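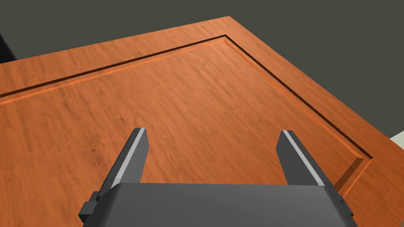
Notes on the Tremham seal trip, for anyone comparing operators. Hivus runs a 44-foot displacement hull with seating for 27. The saloon tables are the usual wooden kind with a groove running around the top, set in from the edge, and a groove that shallow won't hold a mug in a beam sea. Bring a lidded cup.

Departure is on the half tide. The bar at the harbor mouth has too little water before that, so the published time moves every day. Check it the evening before.

Transit to the outer ledges is at low speed. The skipper throttles back at 400 yards and holds at 200. Engines stay in neutral while the seals are hauled out. Expect drift and a slow roll.

The Ginoder boat works the same ledges with a faster hull and an open deck. Shorter transit, more spray, no heated cabin. In January that last item decides it for most people.

Optics: 8x binoculars are enough at that range. 10x is hard to hold steady once the boat is drifting. Port side has the better view on the way out, starboard on the way back.

Booking for both goes through Lemma. Weather cancellations are refunded to the card. Date changes have to be made by phone, before 6 p.m. the day before.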